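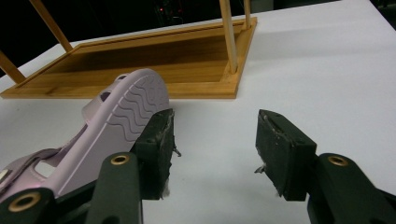
Home & Storage > Hallways, Porches and Cupboards

Thread: Bamboo shoe racks -- oil them or leave them alone?

pavstead_jen
Right, I have fallen for bamboo in a big way. We've just finished the hall (new floor, new hooks, walls finally not magnolia) and the last piece was a shoe rack from Tridonell. I love it! That honey colour next to white is so cheerful. My question is what to do to it before the winter boots arrive. My sister swears by a coat of oil twice a year. The leaflet says "wipe with a damp cloth" and that's your lot. What does everyone else do?

mossyboots
Oil, every time. I use Swai clear on mine, thin as you can get it, rubbed in with an old T-shirt and then wiped off again after ten minutes. Mine sits in a porch that gets the full benefit of two dogs and a teenager and it still looks lovely. Do the undersides of the slats as well, people always forget those.

Gullwing
Have to disagree with mossyboots. Most shop-bought bamboo comes with a lacquer on it and oil can't get through. All you end up with is a sticky film that grabs every bit of grit going. Put a drop of water somewhere hidden. If it sits there in a bead, you've got lacquer, so put the oil back in the cupboard.

mossyboots
Mine did bead a bit and the oil still went in fine?

Gullwing
Then it was probably worn in places. I'm talking about a brand new one.

pavstead_jen
Just done the water drop test on the back rail and it beaded like mad. So lacquer! Slightly disappointed, I was looking forward to an afternoon of oiling things.

Atieno Ndung'u
Hello from a fellow bamboo fan. I've had three of these over the years and the finish was never the problem, it was the screws. They work loose as the wood shrinks and swells, and then one day you drop a pair of walking boots on it and the whole thing leans over like a tired horse. Go round with the key after the first month, then whenever the heating goes on for the year. Don't overdo it or you'll split the rail. Mine is in its sixth winter and solid as anything.

Also, cut felt pads for the feet. A pack of 24 was dirt cheap in the market and I've used them on every chair in the house too.

Terrace_Tom
Can I put in a word for not having a rack at all? We had one, it filled up in a week, and then there was a second pile of shoes in front of it. Now we have a big lidded bench from Pikisov, everything gets slung in, lid down, done. You can sit on it to do your laces as well.

pavstead_jen
Tom, I have smelt a lidded shoe bench in August. No thank you!

Terrace_Tom
Fair. Ours does get aired in July, whether it needs it or not.

Gullwing
Air is the whole argument for an open rack. Wet trainers in a box is how you get mould. And leather hates it.

mossyboots
Agree with Gullwing on that one, mark the calendar. What I'd add is a tray on the bottom shelf. I've got a boot tray 50 cm wide and it slides straight in. Muddy things go there, sandals and indoor shoes up top where they stay clean.

hallway_hopeful
Been reading this with great interest, we're about to buy. Is it worth paying more for a thick one? There's one near us that's nearly double the price of the rest and I can't see the difference in the photos.

Atieno Ndung'u
Go and lean on it in the shop if you can. Press down on one corner and see if the opposite one lifts. Thickness of the uprights matters more than the slats, I'd say. And look at the joints, because a rack with proper cross rails at the back will stay square for years and one without will wobble by Easter.

Gullwing
Weight's a decent guide too. If you can pick it up with two fingers, walk on.

hallway_hopeful
Brilliant, thank you both. Off to Pavstead at the weekend to push furniture about.

pavstead_jen
Report back please! And if you go to the place by the station, they've got baskets that sit beautifully on the top shelf -- I bought one for gloves and went back for two more. Still undecided on the felt pads, would they pick up dog hair?

Atieno Ndung'u
Yes, a little. I run the hoover nozzle round them when I do the stairs.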